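Keeping a hand-held gripper honest: the maintenance routine at Roltovum

Azucena Bañuelos looks after the hand-held grippers at Roltovum, a small company that records people handling soft and awkward goods so that robot arms can be trained on the same movements. The recording side gets most of the attention from visitors. Her side is a bench, a drawer of spare pads and a log that goes back to the first unit.

The tool itself is simple to describe. It is a gripper with a handle and a trigger in place of an arm. An operator carries one in each hand, a camera on each unit records the work, and a square marker on top lets the tracking software find the unit in the room. The fingers, the pads and the housing match those on the robot side. That match is the whole value of the tool, and it is what Bañuelos is paid to protect.

"A worn gripper still works in a person's hand, and that is the problem," she says. "The operator feels a bit of slip and squeezes harder. He doesn't know he's doing it. The robot gets the recording with the squeeze in it and no reason for the squeeze."

Her routine starts before the first recording of the day, at 7:30. Each unit is put on the bench and the trigger is pulled slowly through its full travel with nothing between the fingers. She listens for a tick near the end of the stroke, a sign that the return spring has begun to climb its seat. Then she closes the fingers on a steel gauge block and reads the opening the software reports. The block is 9 mm thick. If the reading is off by more than 0.2 mm, the unit is zeroed again, and if it drifts a second time within the same week it comes out of service.

"People want to fix that in software," she says. "You can. You add an offset and the number looks right. But the number moved for a reason, and the reason is still in there, usually a screw."

The screws in question hold the finger carriers to the slide. There are four on each unit, and they were supplied dry. Bañuelos now takes each one out, degreases it and puts it back with a medium-strength threadlocker, tightened with a preset driver. She marks the heads with a paint line so that any rotation shows at a glance. Since that change, she says, the carriers have stopped working loose between services.

Pads are the part she replaces most often. The fingers and the contact faces around them are padded with a soft material under a textured surface, and the texture fills up. Cardboard is the worst offender, followed by anything that sheds a fine powder from its mold. The first attempts at cleaning used alcohol on a cloth. It removed the dust and also, over a few weeks, made the pads stiffer at the corners.

"I wouldn't have noticed by hand," she says. "I noticed on the pull test. The grip figure went up after cleaning, which everyone liked, and then it went down a little further every week."

The pull test is her own. A strip of sheet stock is gripped at a fixed trigger position and drawn out with a hanging scale. She takes the peak reading, repeats the pull until the figures settle, and writes down the last one. A new pad and a tired pad are easy to tell apart this way. The strip is changed regularly, as a polished strip will make a good pad look bad. Cleaning is now done with a damp lint-free cloth and a soft brush, then left alone until the pad is dry. Solvent is kept on another shelf.

Pads are glued, and getting the old one off cleanly takes longer than fitting the new one. Bañuelos warms the assembly on a plate at low heat, lifts one corner with a plastic blade and peels at a shallow angle. A metal blade is quicker and leaves a scratch that telegraphs through the next pad. The replacement is set against a printed jig, rolled from the center outward and clamped overnight under a flat block. She does not let a unit out on the same day its pad was fitted, and has had the argument about it more than once.

Thin, flexible goods put a particular demand on the setup. With a rigid box, the fingers meet two flat faces and the load is spread. With perforated sheet, the material folds into the gap, doubles over and presents an edge. If the finger tips are not parallel, they close first at one end and the fold walks out toward the other. The cure is a shim behind the carrier. Bañuelos checks for it by closing the tips on a slip of carbonless copy paper and looking at the mark. An even bar means the tips are square. A wedge tells her which side to shim and, with practice, by how much.

"It's an old trick from setting print rollers," she says. "I had it from a manual for a Boersma laminator. The manual was for a machine we never owned, but the page was good."

Two-handed work shows up faults that single units hide. When both grippers hold the same sheet, each pulls against the other, and a difference in closing force becomes a difference in who lets go. She pairs units by their pull test figures and keeps the pairs together. The pairings are written on tape inside the case lids. Before that, units were taken from the case in whatever order they came to hand, and sessions with sheet material had a higher rejection rate than any other kind. She is careful about how much credit to give the pairing, as the finger shims came in during the same month, November.

Cables take up more of her time than she would like. Each unit has a thin lead running back from the body, and the operator's wrist bends it several hundred times an hour. The original strain relief was a molded boot that held the first centimeter rigid and moved all the bending to the point just behind it. She cut the boots back and fitted a loop, long enough to let the wrist turn fully in both directions. Too short and it tugs at the connector. Too long and it finds its way in front of the lens or around a chair arm. The right length was settled by trial, and there is a piece of string on a nail that records it.

The leads are replaced at 200 hours of recording regardless of condition. The replacement type comes from a supplier called Nunex. She tried a softer cable from elsewhere and went back, because the softer one took a set after being coiled and never hung the same way twice.

Markers get a shorter paragraph in her service sheet, but no exceptions are allowed. A marker must be flat, matte and square to the body. Fingerprints are wiped off. A lifted corner means the marker is replaced, and the unit goes through calibration again even if the new one was placed in the same recess. "Same recess, different glue thickness," she says. "It's a fraction of a degree. At the finger tip it's enough to see."

Calibration is done on a fixed stand at the end of the bench. The unit is locked in a cradle, the camera is pointed at a printed board, and the board is moved through a set of positions. The procedure takes some 4 minutes if the light is steady. Afternoon sun is a difficulty in rooms with large windows, and Bañuelos prefers to calibrate early. Afterward she records a short movement along a straight rail and looks at the track. A bowed track means the calibration is repeated.

The log is a spreadsheet with one row per intervention. It passed 2,000 rows this year. She resisted a request to move it into Fastevance, the ticketing system used by the rest of the company, on the grounds that a ticket is closed and then disappears. In the spreadsheet she can sort by unit and see that the same finger carrier has been adjusted three times, at intervals that are getting shorter. A carrier with that history is replaced whole.

Full service falls on a Sunday, when no sessions are booked. The housing comes off, the slide is cleaned and given a thin film of grease, and the trigger linkage is checked for play. Vents are brushed out from the inside, so that fluff is pushed out of the housing and not into the fan. The camera is left in place unless there is a fault, as taking it out costs a calibration. Reassembly goes in a fixed order, housing screws last and by hand.

Asked what she would change in the next version of the tool, she gives a short list. She wants pads on a removable plate, held by two screws. She wants the marker seat machined as part of the camera mount, so that the two cannot move against each other. And she wants the trigger travel lengthened slightly – operators with large hands currently bottom it out before the fingers are fully loaded, and the force reading flattens at the top.

The plate has been drawn up. One prototype pair is in use, and so far the pull test figures follow those of the glued pads closely. She has not yet decided how often the two screws should be checked.
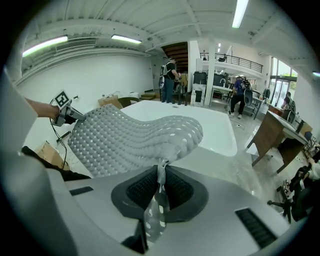 Oddvar wrote in to say that his shop had tried screwed pad plates on a similar gripper, and that the screws held well enough but the plate rocked on its seat once dust got underneath. He ended up adding a thin gasket around the edge and redoing the zero on the gauge block after every pad change, and he would like to know whether the prototype pair has needed the same.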